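Wooden Toys and Boards -- Workshop Gallery

Posted 12 September 2023 by Caroline Nyaga

Most of the work on this page was done in August, in the back half of the Rugemalira workshop. It covers the toy block sets and the boards that go with them. Gunther Sperling did the gluing and sanding, and I did the finishing and kept the notes. There are 127 entries in the full gallery. The older ones are still on the Grovetti pages and have not been moved over yet.

The boards are glued up from strips, planed flat and cut to a rectangle. We don't sort the strips by color, so every board comes out with its own bands. Some people ask for an even color all the way across. We can do that, but it takes longer and wastes more wood.

The edges are left square and the corners are only lightly sanded. A rounded edge looks nice on a cutting board, but small blocks roll off it. 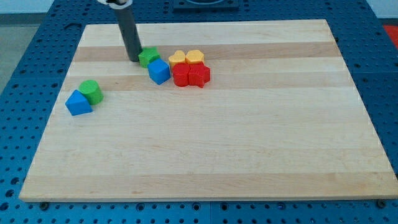
Striped board in pale wood with toy blocks, on the blue table. Two darker tan bands cross the board, one of them just behind the group of blocks.

The grain runs across the width on this type. Tiny dark flecks are part of the wood and we leave them in. They don't catch on anything and they sand down as smooth as the rest.

Blocks are kept in cloth bags, one set to a bag, with the set name on a paper tag. Marnik is the small set and Gekport is the larger one. The shapes in both are cut to the same scale, so they can be mixed. If you have lost a piece, write to us with the name of the set and a sketch of the shape -- a tracing on paper is best.

Care is simple. Wipe the board with a damp cloth and dry it right away. Don't soak it, and don't leave it leaning on a heater. A little food-safe oil twice a year keeps the color from going gray. Blocks can be wiped the same way, but go easy on the oil or they get slippery.

Entry 439 in the old numbering is the same type of board in a narrower size. Gunther made 13 of those and 2 are left. They are not listed in the shop, so ask by mail if you want one.

More pictures will be added when the next glue-up is finished.

Back to gallery index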